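Postal Voting in Dutby: Frequently Asked Questions

Who may apply for a postal vote?
Any resident aged 19 or over whose name is on the Dutby register. No reason need be given.

I have a past conviction. Can I still register?
Yes, once your sentence has ended. If you are under supervision, write to the Registration Office before you apply — a form sent in error can be withdrawn without penalty.

When must my form arrive?
By 5 pm on the closing day in June shown on your poll card. Late forms are held over to the next election.

How many people vote by post?
At the last election 2,205 postal packs were issued, 703 of them in Busari ward.
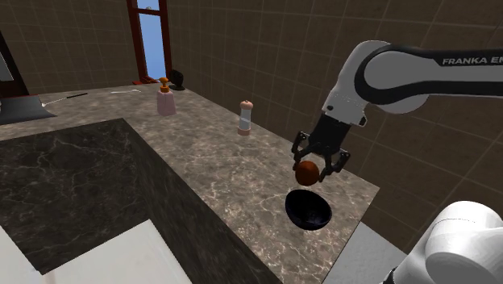 Robotic arm holding a small brown sphere above a dark bowl.

Can someone else return my pack?
Yes. A relative or carer may hand it in at the Porkitz Street office and must sign the receipt book.

What if I make a mistake on the ballot paper?
Return the whole pack and a new one will be issued. Please allow two working days.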